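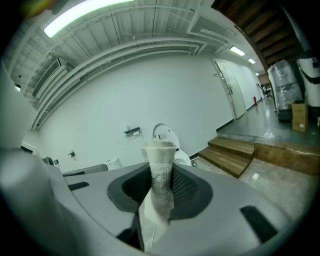 Basement Laundry and Linen Room: Frequently Asked Questions

Rirkance House, lower level
Last updated Mar 3, 2025

These are the questions residents and guests send us most often about the towels, the linen exchange and the shared laundry at Rirkance House. If yours isn't covered, leave a note in the box outside the office on the ground floor.

GENERAL

Where is the linen room?
On the lower level. Take the stairs down from the lobby and follow the corridor. The linen counter is past the laundry machines, on the same side. The elevator also goes to the lower level, but you need your room key to select that floor.

Who can use it?
Anyone staying in the building, long term or short term. Linen exchange is included in the rent for furnished rooms. Residents in unfurnished rooms can use the washers and dryers but bring their own towels and bedding.

Do I need to sign up?
Not for the laundry machines. For linen exchange you need a linen card, which you get with your keys. If you moved in before we started using cards, ask at the office and they will make you one.

TOWELS AND CLOTHS

What do I get with a furnished room?
Bath towels, hand towels, face cloths, one bath mat and one set of bedding per bed. Kitchen cloths are supplied only for rooms that have a kitchenette.

How often can I exchange them?
Once a week. You can exchange all of your towels or just some of them. We swap like for like, so one hand towel in gets you one hand towel out.

Can I get extra towels?
Yes, up to 2 extra bath towels per room if the shelf is full enough. They go on your linen card and come back at the end of your stay.

Why are the towels all white?
It lets us wash everything in one load at a high temperature without worrying about dye. It also means that a towel from one room can go to any other room after washing. Please don't mark them with pen or sew labels into them.

The towels feel stiff. Is something wrong with them?
Usually not. Terry cloth gets stiff when detergent is left in the loops or when it dries flat without being moved. Shake the towel hard a few times when it comes off the line or out of the dryer. If it still feels like cardboard, bring it down for exchange and mention it so we can run it through an extra rinse.

Do you use fabric softener?
No. Softener coats the cotton, and after a few washes the towel pushes water around instead of soaking it up. You can use softener on your own laundry, but please leave it out of anything that belongs to the house.

How do I fold towels for return?
You don't have to fold used towels. Put them in the canvas bin by the counter. Clean towels that you didn't use should be folded so we can tell them apart. Fold a bath towel in half lengthwise, in half again, then in thirds. Hand towels go in half lengthwise and then in thirds. Face cloths are folded in quarters and stacked with the folded edge facing out.

Can I return a towel that is still damp?
Yes, but put it in the bin the same day. Don't leave it in a plastic bag. A damp towel in a closed bag will smell by the next morning, and the smell spreads to whatever it is stored with.

My towel has a pulled loop. What should I do?
Leave it alone or snip it level with small scissors. Don't pull it, or the whole row will come out. A towel with one or two pulled loops stays in use. When it gets worse than that, we move it to the rag pile.

What happens to old towels?
They are cut up for cleaning rags. Residents can take rags free of charge from the crate under the counter. You don't need to return them.

What about stains?
Bring the towel down as soon as you can and say what the stain is. Makeup, hair dye and self-tanner are the hardest to get out. If you color your hair at home, please use one of the old towels from the rag crate. We charge for a towel only if it can't be used again.

BEDDING

When is bedding exchanged?
Every second week, on the day printed on your linen card. Strip the bed yourself and bring everything down together: fitted sheet, flat sheet and pillowcases. Mattress protectors are changed between stays or when you ask.

Can I use my own sheets?
Yes. Return the house set unused and we will note it on your card. Please keep the house mattress protector on the bed.

Are blankets and comforters washed too?
Blankets are washed between stays. Comforters go out to Mirketti, the laundry service we use for large items, and take several days to come back. We lend you a spare while yours is away. In July we collect all the heavy winter comforters for cleaning and give out light blankets instead. If you want to keep your comforter through the summer, tell the office before the collection.

WASHERS AND DRYERS

How do the machines work?
Load the drum, close the door, choose a cycle and tap your laundry card on the reader. The price shows on the display before the machine starts. Cards can be topped up at the office.

Do I need detergent?
Yes. The machines don't add any. A small amount is enough, as the water here is soft. If you can see suds on the glass during the last rinse, you used too much.

What temperature should I use for my own towels?
Check the label first. Most plain cotton towels can go on hot. Wash new towels separately the first time, even white ones, because the lint comes off on everything else.

How full can I load the washer?
Leave enough space to fit your hand between the laundry and the top of the drum. Towels hold a lot of water and an overfull load won't spin properly.

How long does the dryer take?
A shirt load is usually finished in one 30-minute cycle. Towels and jeans often need a second one. Clean the lint screen before you start, even if it looks as though the last person did it.

What if my laundry is done and I'm not there?
Another resident may take it out once the machine has stopped and place it in one of the baskets on the folding table. If you find someone else's laundry in a finished machine, please wait a few minutes first. Use a clean basket and don't put it on the floor.

Is there somewhere to hang things?
There are drying racks near the dryers. Take your things down once they are dry, and put your room number on the clip tag. Please don't hang anything from the ceiling pipes or the handrail on the stairs.

A machine isn't working. Who do I tell?
Call the office at extension 379 and give the number on the front of the machine. If it took your money, say how much. Refunds are put back on your laundry card.

THE ROOM ITSELF

When is it open?
The laundry machines can be used any day until the building's quiet hours begin. The linen counter keeps shorter hours, which are posted on the door and change with the season.

Can I store things down there?
No. Anything left on the folding table or the racks for more than 3 days goes to lost and found. We keep socks too, though single socks rarely get claimed.

Can I bring my bike down the corridor?
No, the corridor has to stay clear at all times. Bike storage is in the Rao wing and has its own entrance from the yard.

Are pets allowed in the laundry area?
No. Please also shake out pet blankets outdoors before you wash them, and run an empty rinse afterward.

Can I buy towels like the house towels?
Sometimes. We order from a supplier called Grakar, and when a new delivery comes in we sell a few unopened packs at cost. There is a list at the counter where you can add your room number. We don't sell single towels or used ones.

MOVING OUT

What do I need to return?
Everything on your linen card, used or unused. Bring it down on your last morning, or the evening before if you are leaving early. The counter will check off the items and stamp the card, and you hand the card in with your keys.

What if something is missing?
Look behind the bathroom door and in your own laundry bag first. If it doesn't turn up, the cost of the item comes off your deposit. The price list is on the wall next to the counter, and the office can give you a copy.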